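## Smudges on a dark gray table mat that won't wipe off — do mat cleaners do anything?

**Tegan Rakena**

I bought a Prenach table mat for the long bench, the flat matte one in dark gray. It looked great for 2 weeks. Now there are pale smudges and short streaks all over the far half, and they come back every time I wipe it. The shop wants to sell me a bottle of Zutach mat restorer. I'm not convinced a mat needs "restoring" when it isn't a year old. Has anyone tried it and seen a difference they could swear to?

**Amr Mahrous**

Zutach is great stuff, used it for years. Just spray it on and buff. Good as new!!

**Endang Tuhumury**

I'd like to know what Amr's mat looked like before. I bought the same bottle in March and did one half of my mat with it and the other half with warm water and a drop of dish soap. Once they had both dried I couldn't tell them apart, and neither could my husband, who had been told which was which.

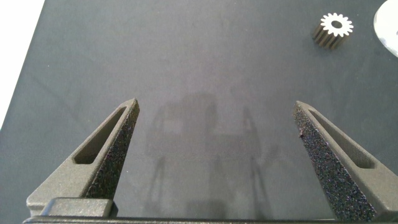

Matte finishes show everything, and dark gray is the worst color for it. Before you spend money, work out which marks are dirt and which are scuffs. Faint lighter smudges and soft streaks like the ones on this dark surface could be either, and you won't know by looking. Rub one small patch with a damp microfiber cloth, dry it with a second cloth, and check it from a low angle. If the mark has gone, it was residue, quite possibly left by your last cleaner. If it's still there, it's probably wear, and a spray that hides it is likely just leaving a film — which will streak in its turn.

I'd also skip the melamine sponge. People swear by it, but it's a mild abrasive and it left me a shiny spot.

**Prasetyo Nasution**

Agree with Endang on the soap, less sure about the sponge. Mine was fine, though I only used it on a corner. One thing to add: rinse twice. Most of the streaks I used to get were soap I hadn't wiped off. For scuffs I've found nothing that works, and I've stopped buying bottles that say they do.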